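# Setting Up Your Practice Board

*From the Surkau home wiring starter guide, part 2. Written by Vendula Kadlec, January 2018.*

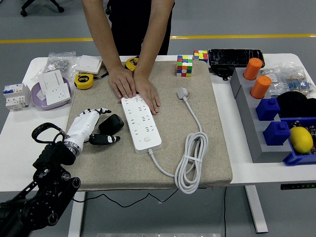 ## Before you plug anything in

Okay, so you've got a table cleared and you're itching to get going. I get it! But give me a few minutes first, because the way you lay out your stuff makes a huge difference later, and I learned that by doing it the messy way for a whole winter.

Everything in this part happens with the power off. The wall sockets and switches we use for practice aren't hooked up to anything, and they stay that way until part 5. The only thing that ever goes into a real outlet is the power strip, and even that waits until the end of this section.

1. Put your board down in the middle of the table. I like one with a fabric cover (mine's beige, and yes, it shows every pencil mark) so that plates and screws don't skate around. A Juton pinboard turned on its back works great too.

2. Press on each corner of the board. If it rocks, fold up some cardboard and stick it under the low corner.

3. Leave yourself a strip of bare table behind the board. Finished pieces go back there, along with whatever else has drifted onto your table. I've had puzzle cubes on mine more often than I'd like to admit.

## Getting the power strip ready

4. Lay the strip on the board with the sockets facing up. I set mine at a slant so the button end points more or less at me and I can reach it without leaning over everything.

5. Put both hands flat on the strip and push down gently. You're feeling for wobble. If the casing creaks or one half shifts against the other, stop right there and get a different strip.

6. Look into every socket opening. Lint, crumbs, a bit of broken pin, all of that means the strip doesn't get used today.

7. Leave the cord tied up in its bundle for now, with the plug lying on the board where you can see it. I want that plug in plain sight the whole time I'm handling the strip!

> **Caution:** Never run the strip with the cord still coiled and strapped. A bundled cord can get hot under load. Undo the strap and lay the cord out loosely before you plug in, every single time.

> **Note:** If your strip came with a twist tie instead of a strap, swap it for a soft strap. Wire ties dig into the cord.

## Laying out the rest

8. Switch plates and socket plates go together on one side. I use a round lavender plate to keep a couple of them from wandering, but a pie tin or a saucer is fine.

9. Keep the small metal parts in a clear plastic bag and don't open it yet. Mine lives at the back corner of the table. (I once tipped 215 screws into a rug in December. I was finding them at Easter.)

10. Stand the circuit breaker at the far side, toggles where you can see them. It isn't wired to anything, so leave it alone until we get to it.

11. Get your tape measure out. I keep two, one by the board and one farther back, and I still lose both.

12. Now mark your board. Measure 50 mm in from the front edge and draw a light pencil line all the way across. Nothing gets mounted in front of that line, which leaves your wrists somewhere to rest.

## First power-up

13. Check that the button on the strip is off and nothing is plugged into it.

14. Unstrap the cord, spread it out, and put the plug in the wall.

15. Press the button, then plug in one small lamp. I use an old Vlček desk lamp with a shade like a soup bowl. If it lights, switch it off and try the next socket until you've done them all.

16. Switch off, pull the plug, and strap the cord back up.

If the lamp stays dark in just one socket, put the strip aside and don't try to fix it. If it's dark in all of them, try the lamp straight in the wall before you blame the strip. I've thrown out a perfectly good strip over a dead bulb, so please check!

Part 3 starts with the first switch plate. You'll need your small screwdriver and the Vudodus template sheet.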